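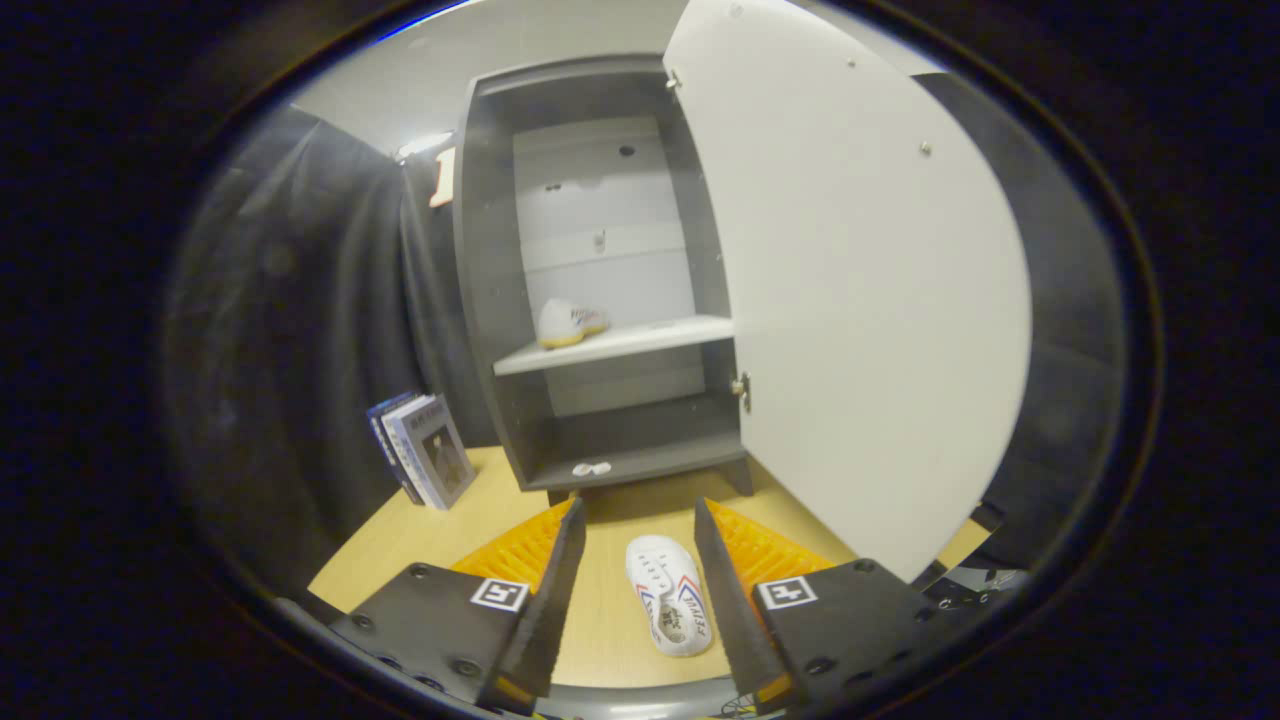
Figure 6. Pad comparison, shoe task: fingers open, one shoe on the floor surface and one on the cabinet shelf.

Section 7: Comparing finger pads on the hand-held gripper

Use this section to compare two sets of finger pads before you order a full batch. The steps apply to the Ginau hand-held gripper with either the Tromitz ribbed pads or the Geltell smooth pads. Run both sets on the same day, with the same shoes and the same cabinet position.

Before you start

Charge the gripper and clear the memory card. Check that both finger plates carry their square markers and that the markers are clean. The controller reads finger opening from these markers, so a scratched or peeling one has to be replaced first (see Section 2).

Fitting the pads

1. Switch the gripper off and open the fingers fully.
2. Remove the old pads and wipe the inner faces of both plates with a dry cloth.
3. Press the new pads on with the ridges facing inward. Smooth pads can go on either way up.
4. Tighten the screws on the top face of each plate by hand, then a quarter turn with the driver.
5. Close the fingers slowly. The pads should meet along their full length.

CAUTION: Keep your own fingers out of the gap when the gripper is switched on. It closes at full speed during the self-test.

Running the comparison

6. Open the cabinet door all the way. A half-open door changes the approach angle and spoils the comparison.
7. Start recording and hold still until the light turns green.
8. Bring the open fingers over the shoe on the floor surface, one pad on each side.
9. Close, lift, and place the shoe on the shelf beside the other one.
10. Open the fingers, back out straight, and stop recording.
11. Put the shoe back at its start point and repeat until you have a full set, then change pads.

NOTE: Grip the shoe across its sides. Gripping by the laces gives a good lift with almost any pad and says little about the pad itself.

Scoring

Mark each run as held, slipped or dropped. Count a shoe that turns in the grip as slipped – even if it reaches the shelf. Enter the results in the D'Amico log sheet under the pad type.

If the controller shows code 909, it has lost sight of a marker. Discard that run, check the lighting on the plates and record it again. If the code comes back, recalibrate before going on.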